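4.2 Planning with two arms on a cluttered table

So far we've talked about the planner as if it had the whole table to itself, and anyone who has worked with a real bench knows how long that lasts. In this section I want to go through how Dusov (our planning layer) decides which arm does what, and what we had to change once soft, floppy objects came into it. The controller underneath is Burko, which we left alone apart from a longer command buffer.

The basic setup is easy to describe. Both arms are mounted on the same front rail, so their reachable areas overlap a lot in the middle of the table and hardly at all near the back corners. We split the surface into 16 cells and give each cell a cost per arm. The cost goes up with distance from the base and again if the forearm would have to pass low over something we know about. I'd hoped distance would be enough by itself, but in our early trials the right forearm kept wanting to sweep through whatever was parked in front of its elbow – technically the shortest path, and a terrible one.

Objects go into the world model as boxes if they're rigid and as height maps if they aren't. Books and jars are boxes. Bags are height maps. A wine glass hanging upside down on a wire stand is neither, really, and we ended up wrapping the glass and the stand together in one tall keep-out volume that neither gripper may enter. 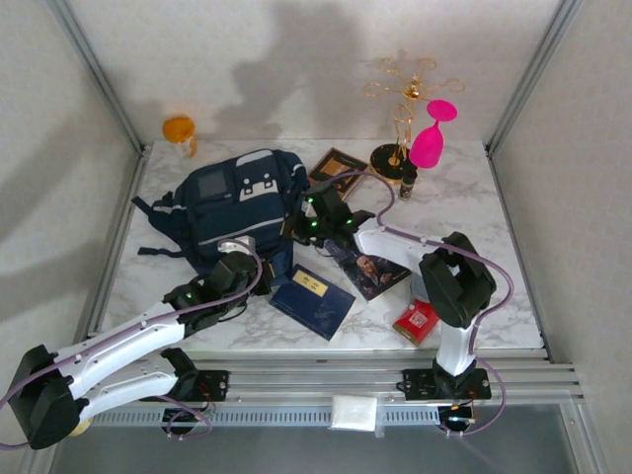

Figure 6. Two-arm workspace with a backpack, books and smaller objects on the table. Both grippers are close to the backpack.

The keep-out volume costs us a good chunk of the back right of the table, and I'm fine with that. We did try a tighter fit using the mesh reconstruction from Kanaujia, and it was lovely when it worked, but thin gold wire is about the worst thing you can show a depth sensor. The mesh came back with holes in it, the planner happily treated the holes as free space, and that was the end of that experiment.

Soft objects are where it gets more interesting. A backpack has no fixed outline, and its straps move whenever you so much as nudge it, so a plan made from a single snapshot goes stale very quickly. Our fix is pretty blunt. While either gripper is within a set distance of a height-map object, Dusov refreshes that object's map at 6 Hz and throws out any remaining waypoints that no longer clear it. Everything else on the table keeps its old estimate until the arms back off. We replan from the current pose and don't bother going back to a home position first, which saves a surprising amount of time over a long run.

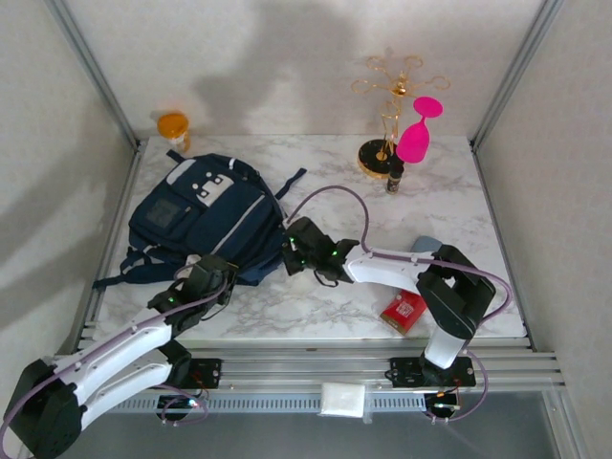 Once both grippers are committed to the same object, the cell costs stop being useful and we switch to a shared plan. One arm is named the anchor and the other the mover. The anchor holds its pose within a small tolerance, and the mover gets all the freedom that's left. Picking the anchor by lowest joint effort worked better than picking it by distance, especially when the elbow was already folded tight. I can't give you a neat proof for why, but my hunch is that a relaxed arm has more room to absorb a tug through the fabric without tripping its limits.

Cables needed a bit of care too. They loop up off the forearms and they aren't in the kinematic model, so we pad each forearm with a capsule on its upper side. It's crude, and it does rule out some perfectly good poses, but I'd sooner lose those than snag a connector.

For the comparison in Section 5 we generated 1000 start layouts in simulation and kept 30 of them for the physical bench, using the same random seed for both planners. The baseline is the stock sampler that ships with Allham, with its default timeout. We didn't tune it for our table, and we didn't retune Dusov between layouts either.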